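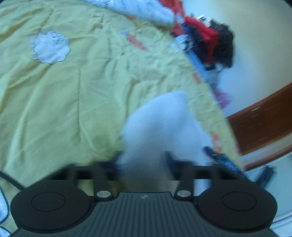

Handout 4: Failures that don't look like failures

Cima's report on the bed-making trials at Mudivley gives 18 successes out of 20. Read how a success was scored before you quote that figure. The run counted if the fingers closed on cloth and the cloth moved. Which cloth it was did not come into it.

Tyyne Tuominen went back through the logs in June and found 4 runs where the fingers had taken two layers at once, the cover and the sheet under it. The force reading stayed within limits all the way through, so no stop was triggered. Those runs were passed.
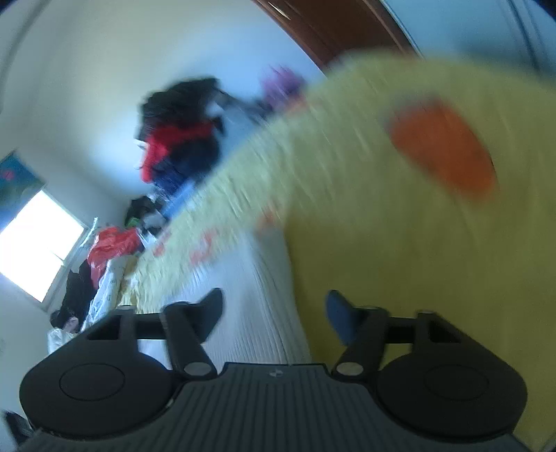 Fast pulls are the second problem. Cloth smears in the wrist camera when it moves quickly, and the software carries on with its last good estimate of where the edge was. Kadrić calls this "graceful recovery" in the manual. I would call it guessing — and guessing with a motor switched on.

The fix on offer is a lower force limit. I doubt it. A thin double layer can pull no harder than one thick blanket, and a limit can't tell them apart.

For the seminar, read section 8 of the Zokcombe notes and bring a written answer to each of these:

What should count as a failed grasp on bedding?
Who should decide that, and before or after the trials?
What would the machine need to sense in order to stop by itself?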